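Home | Kitchen | Cleaning | Small Spaces | Archive

How to give a plastic bowl a proper place to dry

I don't trust drying racks. Most of them hold puddles, and the bamboo one I bought from Drestlow went black at the feet in July. A folded cloth on the worktop does the same job, whatever the adverts tell you.

1. Clear the front of the counter. Push cartons, cups and packets to the back. You don't need to put them away, despite what the tidy-home crowd says.

2. Lay a woven cloth flat and let the spare length hang over the front edge. Tape it down, over the top and down the front. People tell me a heavy cloth stays put by itself. Mine never has.
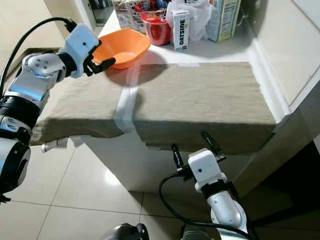
3. Rinse the bowl in warm water. I have yet to see any proof that the special sprays for plastic do more than washing-up liquid. Skiren wants you to leave theirs on for 50 minutes, and I can't say I noticed a difference.

4. Hold it by the rim and check the curve of the side for grease. Orange plastic hides tomato stains well, so use your thumb as well as your eyes.

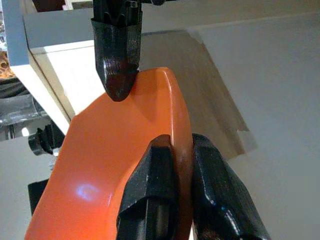

The rim and side of the orange bowl, close up.

5. Set it upside down on the cloth, away from the cartons. Some say to prop up one edge for air. I tried it for 6 days and went back to laying it flat. 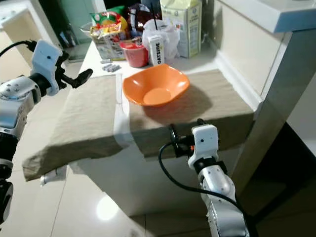

Base up on the taped cloth, groceries at the back.

6. Wash the cloth when it starts to smell.

Related
Is the Pranus dish mat worth it?
Owusu storage tubs, one year on
Getting tape marks off a worktop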